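Table Objects: Bottles
Warnow collection, page 234
Pictures by Mervyn Kershaw

Everyday drink bottles, one to a page. Older pages are being moved over from the Fletum site and should be finished by May. Click a picture for the larger size.

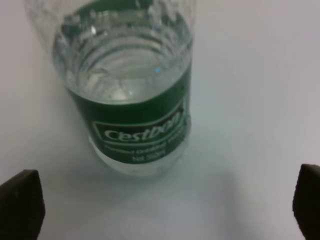

Cestbon water, clear plastic with a dark green label. The ridges run around the bottle above the label.

Item 1266. Filed under Water, Plastic. Cans and cartons have their own gallery, and glass bottles are listed under Tamiru.

Page updated 2022-11-04
Previous | Next | Back to all bottles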